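Okell tablecloth, heavy cotton, charcoal

The Okell is a plain-weave cotton tablecloth for daily use on dining, kitchen and work tables. It is woven and hemmed at the Visser mill and sold under the Ruvent table linen label. The charcoal version replaces the older slate color, which is no longer made. Napkins in slate can still be ordered while stock lasts.

## Fabric

The cloth is 100% cotton, piece-dyed after weaving. The yarn is the same in warp and weft, so the cloth drapes the same way along both sides of the table. There is no coating and no stain-resist finish. Liquids will soak through if left standing, and a table with a waxed or oiled top should have a felt or a molded pad under the cloth.

The surface has low sheen. Dark colors show lint and flour more than the natural and sand versions do. A lint brush or a damp hand removes both.

## Sizes and hems

| Code | Shape | Fits table |
|---|---|---|
| OK-S | Square | Seats two |
| OK-M | Rectangle | Seats four |
| OK-L | Rectangle | Seats six to eight |
| OK-X | Cut length | By order |

Hems are double-folded with mitered corners. Cut lengths are 71 inches wide and come with raw ends unless hemming is added at checkout. Measure the tabletop, then add the drop you want on each side. For a table that stands against a wall, many buyers leave the drop off the wall side and order a cut length – the hem on that side should then be requested as flat, single fold.

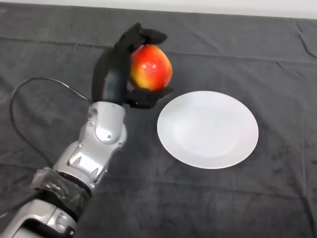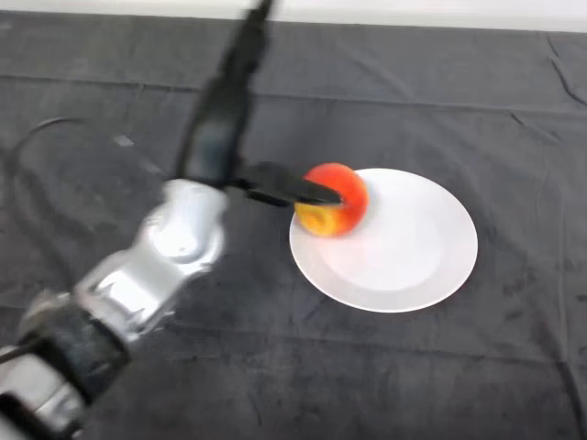 Okell in charcoal, with a round white plate and an apple.

## Wear

Samples of the cloth are rubbed on an abrasion tester for more than 2,000 cycles before a dye lot is released. A lot is held back if the face shows broken yarns or a visible change in shade. Small slubs are part of the yarn and are not treated as faults.

## Care

- Wash warm, 105°F or below, with like colors.
- Wash separately the first two times. Some loose dye will come out.
- No bleach. Detergents with optical brighteners will dull charcoal over time.
- Tumble dry low or line dry out of direct sun.
- Iron on the cotton setting while slightly damp, wrong side up.

Expect some shrinkage in length on the first wash. The listed sizes allow for it, so a new cloth will measure slightly long. Cut lengths carry no allowance.

Candle wax should be left to harden, lifted with a blunt edge, and the rest drawn out with a warm iron over plain paper.

## Matching items

Sida napkins and runners are dyed in the same bath as the Okell when ordered together. Items ordered at different times may vary in shade – state the lot number from the sewn-in label and we will match as closely as stock allows.

## Ordering

Stock sizes ship folded. Cut lengths ship rolled and cannot be returned once cut. Orders placed by noon on Wednesday go out with that week's shipment. Swatches of all current colors are available in sets of two.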